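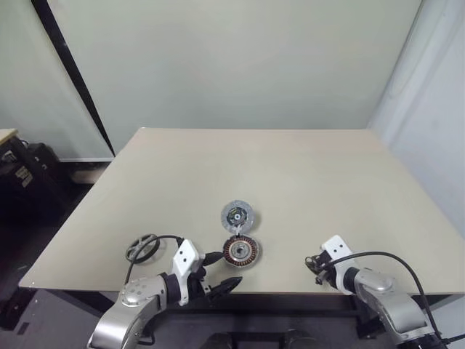

Slow Paint in a Fast Room

The first thing I did at the Zakhar Levchenko show was walk straight past the best painting in it. I'd like to blame the rain, or the coat check, or the man ahead of me who kept stopping to photograph the wall labels, but the truth is that it's a small gray picture hung beside a doorway and I thought it was a fuse box cover. I went back for it twenty minutes later and then couldn't leave.

Levchenko has the whole ground floor of the Semeniuk Gallery in Gidolbridge through November, his first big show anywhere in the state, and there are 136 works in it. That's a lot! It's too many, if you ask me (I'd cut most of the second room), but I understand the impulse. He is past seventy, he has been painting in the same two rooms over a tire shop for most of his adult life, and until recently the only people who saw the work were his neighbors and whoever came up the stairs by mistake.

What he paints is the town of Bamero, where he grew up, and he paints it from memory. Ferry landings, kitchen windows, the back of a school, a bus shelter he must have done a dozen times. The colors are all a notch lower than you expect, as if somebody had turned the lamp down before you came in. He mixes them himself from dry pigment and a homemade egg medium, and he puts them on in coats so thin that a single panel can take two winters to finish. I asked him how he knows when one is done and he said, "When I start to be rude to it."

I met him on a weekday morning before the doors opened. He was sitting on a folding chair in the first room with his hat on, eating a pear, and he seemed more interested in the new lights than in the paintings. He'd already asked for three of them to be turned off. We walked through together at his pace, which suited me fine, and he told me which pictures he liked (not many) and which ones he'd sold to pay for a furnace.

The middle room is where I got lost the first time. It holds the Fokik series, 2 long rows of little panels, all of the same hillside, named for the farm that used to be on it. He started them after his brother died and he doesn't say much more than that. From the door they look identical. Get close and one has a fence, the next has lost it, and in another the whole top third is a pale yellow that I can only describe as the color of a room when you've been napping in it. I stood there with my nose practically on the glass until a guard coughed.

Now, my complaints. The wall texts are awful. They talk about "liminality" and "the contested archive" and they are printed in pale type on a pale wall, so you end up squinting at something you didn't want to read anyway. The drawings upstairs deserve better than a corridor next to the restrooms. And the catalog weighs as much as a ham, runs to 156 pages, and still manages to leave out the gray picture by the doorway - I checked twice.

But go. Go early if you can, when the side windows give the first room most of its light and the school groups haven't arrived. The gallery expected a quiet run and had around 500 people at the opening, with the line going down the steps and past the bakery, and the afternoons have been busy ever since.

Before I left I asked Levchenko about my gray painting. It's called Stairs, Evening, and there's a handrail in it, very faint, that I'd missed completely. He painted it in the month his daughter moved out. He looked at it for a while, took his hat off, put it back on, and asked me if I knew anywhere nearby that did a decent soup. I sent him to the place on the corner and went back in for another look.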